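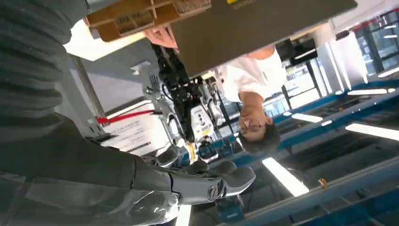 Gray hand with jointed fingers

Wedding and Portrait Photography Help – Contracts and Deliverables

Photographer will not release unedited files from engagement session

Posted by Dreditier, Thursday, October 8, 2026

My fiancée and I booked a package in September that includes an engagement session and coverage of the wedding day. The session lasted two hours, and the online gallery we received contains 59 edited photographs. We are satisfied with the quality. However, the photographer mentioned during the session that she had taken almost 600 exposures, and we would like to receive the remaining files, edited or otherwise, for our own records.

She has declined in writing. The contract states that the client will receive "a curated gallery of finished images" and does not mention unedited files at all. We have paid in full for the session, and the balance for the wedding is still outstanding. Are we entitled to the remaining files? If not, is it reasonable to offer payment for them?

Posted by Bouchard

Under an agreement worded as you describe, you are most likely not entitled to the remaining files. Payment for a session covers the photographer's time and the finished images named in the contract. Copyright in the photographs ordinarily remains with the photographer unless it has been transferred in a signed document, and a contract that says nothing about unedited files should not be read as a promise to supply them.

You may certainly offer payment. I would recommend that the request be narrow. Ask whether she would edit a further 15 photographs of her choosing, or ask for a specific moment that you remember and did not find in the gallery. Most photographers will consider a request of that kind – many will decline a request for everything.

The outstanding balance is a separate obligation. Please do not withhold it in order to obtain the files, as this may place you in breach before the wedding has taken place.

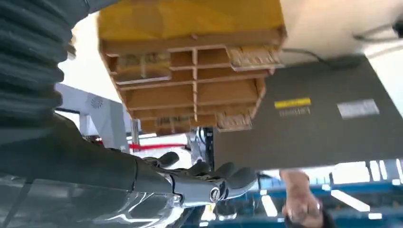

Cardboard box and ribbed sleeve

Posted by Niva

They never give out raws. Ask before you sign next time.

Posted by Grunix

I agree with the first reply and would add a point concerning the wedding itself. If unedited files matter to you, request a written amendment now, signed by both parties, stating the number of files, the file format, the delivery date and the fee. A verbal assurance on the day will be difficult to rely upon later.
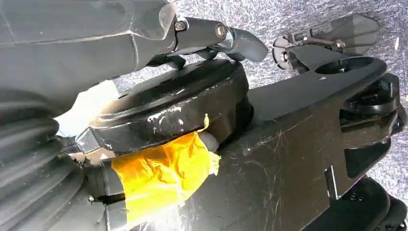
Couples should also understand what the unedited set generally contains. A large share consists of test exposures, closed eyes and near duplicates, and much of the remainder is detail work. Close views are a case in point: a photograph may take in two bolts with a dull silver sheen and the faint scratches on a gray panel, and the same closeness applied to rings or a jacket sleeve will record every mark that editing would normally soften. Such files may be of less interest to you than you expect. You may wish to ask for a short viewing appointment, at which you can look through the low-resolution previews and select any that you would like to have finished. Her usual rate for additional edited images should apply, and it ought to be confirmed by email before the appointment.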